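Probandinnen und Probanden für Anwendungsstudie gesucht: Wärmecreme bei verspannten Schultern und Nacken

Itberg, Montag, 8. Juni 2020

Sie sitzen zu viel, Sie wissen es, Ihre Schultern wissen es auch. In der Schublade liegen drei angebrochene Tuben, von denen jede versprochen hat, schnell und tief zu wirken, und von denen eine inzwischen nach Hustenbonbon riecht. Wenn Sie sich hier wiedererkennen, möchten wir Sie kennenlernen.

Die Prüfstelle Jokden in Itberg sucht 50 Erwachsene für eine Anwendungsstudie mit einer wärmenden Creme zum Einreiben. Auftraggeber ist die Firma Aitken, die das Präparat herstellt und gern wissen möchte, was Menschen davon halten, die nicht bei Aitken arbeiten. Wir finden das einen vernünftigen Wunsch.

Worum es geht

Geprüft werden zwei Rezepturen derselben Creme. Die eine enthält den wärmenden Wirkstoff, die andere fühlt sich auf der Haut ganz ähnlich an und enthält ihn nicht. Welche Sie bekommen, entscheidet das Los, und weder Sie noch die Person, die Ihnen die Tube überreicht, erfährt es vor dem Ende der Studie. Falls Sie nach drei Tagen überzeugt sind, die richtige erwischt zu haben, schreiben Sie das bitte in den Fragebogen. Mit einem Kommentar von uns dürfen Sie nicht rechnen.

Es handelt sich um eine Studie zu Empfinden, Verträglichkeit und Handhabung. Sie ersetzt keine Behandlung. Wer mit akuten Schmerzen, Taubheitsgefühlen im Arm oder nach einem Sturz zu uns kommt, wird freundlich, aber zügig an eine Arztpraxis verwiesen.

Wen wir suchen

Sie sind volljährig und haben seit mindestens sechs Wochen wiederkehrende Verspannungen im Schulter- oder Nackenbereich. Ob sie vom Schreibtisch, vom Cello oder vom Tapezieren kommen, ist uns gleich. Sie können einen deutschsprachigen Fragebogen ausfüllen, auch wenn er Ihnen am vierten Abend hintereinander dieselbe Frage stellt. Und Sie sind bereit, während der Studie auf andere Salben, Gele, Wärmepflaster und das Kirschkernkissen zu verzichten. Letzteres hat in früheren Durchgängen zu den meisten Absagen geführt, deshalb erwähnen wir es gleich.

Nicht teilnehmen können Sie bei

- bekannter Allergie gegen Duftstoffe, Paprika- oder Chiliextrakte
- offenen oder entzündeten Hautstellen im Anwendungsbereich
- Schwangerschaft oder Stillzeit
- regelmäßiger Einnahme von Schmerzmitteln oder Blutverdünnern
- Teilnahme an einer anderen Studie in den letzten zwei Monaten
- einem Arbeitsverhältnis mit Aitken oder mit uns, auch wenn Ihr Nacken gute Gründe hätte 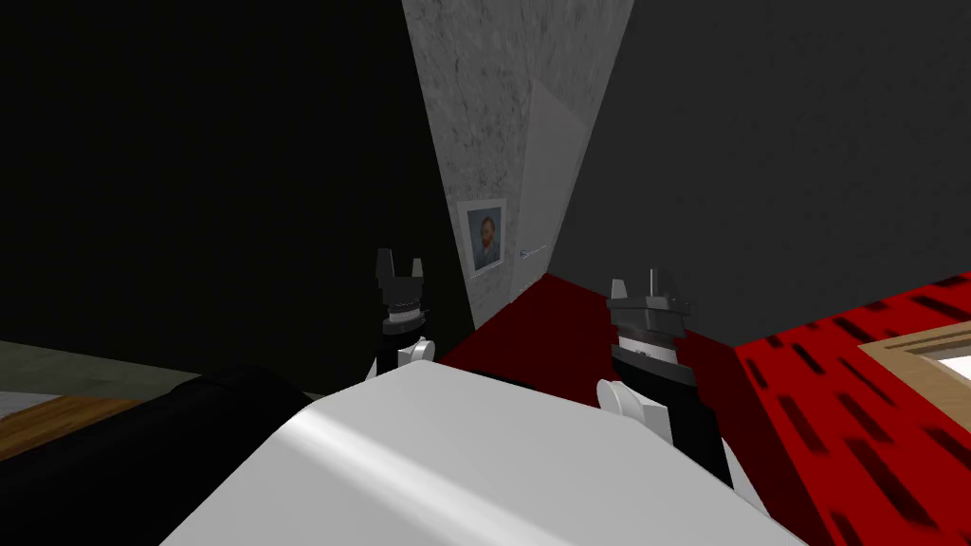
Zwei Roboterarme mit schwarzen Greifern (Computergrafik)

Ablauf

Zum ersten Termin kommen Sie nach Itberg in unsere Räume. Dort wird ein Vorgespräch geführt, eine kleine Menge Creme an der Innenseite des Unterarms aufgetragen und anschließend gewartet. Bringen Sie etwas zum Lesen mit. Unser Zeitschriftenbestand neigt zu Gartenteichen. Für diesen Termin sollten Sie zwei Stunden einplanen.

Verträgt Ihre Haut die Creme, nehmen Sie Ihre Tube mit nach Hause und tragen den Inhalt 14 Tage lang morgens und abends auf. Die Menge ist vorgegeben, ein Messstreifen liegt bei. Bitte folgen Sie ihm auch dann, wenn Sie der Ansicht sind, dass viel auch viel hilft. Danach waschen Sie sich gründlich die Hände. Wer je eine Wärmecreme benutzt und sich anschließend die Kontaktlinsen herausgenommen hat, weiß, warum dieser Satz in unserer Anleitung fett gedruckt ist.

Jeden Abend füllen Sie einen Bogen aus, auf Papier oder am Telefon. Er umfasst 37 Fragen, von denen die meisten mit einem Kreuz erledigt sind. Frage 12 ("Wie würden Sie den Geruch beschreiben?") hat ein freies Feld, und wir lesen es mit Vergnügen. Am Ende folgt ein zweiter, kürzerer Termin zur Abgabe von Tube und Unterlagen. Auch leere Tuben werden gewogen, bitte also nicht wegwerfen.

Beide Termine finden im August statt und werden einzeln vergeben. Im Gebäude tragen alle einen Mund-Nasen-Schutz, der Wartebereich ist auf zwei Personen begrenzt. Wer Erkältungszeichen hat, bleibt zu Hause und bekommt einen neuen Termin, ohne dass wir die Augenbrauen heben.

Aufwandsentschädigung

Für die vollständige Teilnahme zahlen wir 43 Euro je Termin, überwiesen nach dem zweiten. Reich wird man damit nicht, für eine anständige Massage könnte es zusammengenommen reichen - bitte erst nach Studienende. Fahrtkosten aus Skenstead und den übrigen Nachbarorten erstatten wir gegen Vorlage des Bus- oder Bahntickets. Taxiquittungen bewundern wir, bezahlen sie aber nicht.

Sie können jederzeit und ohne Angabe von Gründen aussteigen. Den ersten Termin vergüten wir auch in diesem Fall.

Ihre Daten

Ihre Angaben werden unter einer Nummer gespeichert. Aitken erhält die Auswertung, jedoch weder Namen noch Adressen. Die Liste, die Nummern und Namen verbindet, bleibt bei uns unter Verschluss und wird nach Abschluss vernichtet. Werbung für Cremes bekommen Sie von uns keine. Dass Sie trotzdem welche bekommen, liegt vermutlich daran, was Sie nachts in die Suchmaschine eintippen.

Anmeldung

Bitte melden Sie sich schriftlich oder telefonisch beim Empfang der Prüfstelle Jokden, Stichwort "Schulter". Wir brauchen Ihren Namen, Ihr Alter, eine Telefonnummer und zwei bis drei Sätze zu Ihren Beschwerden. Längere Leidensgeschichten heben Sie sich bitte für das Vorgespräch auf, dort ist Zeit dafür. Wir rufen werktags zwischen 9 und 16 Uhr zurück.

Die Plätze werden nach Eingang vergeben, wer keinen mehr bekommt, kann sich auf die Warteliste setzen lassen.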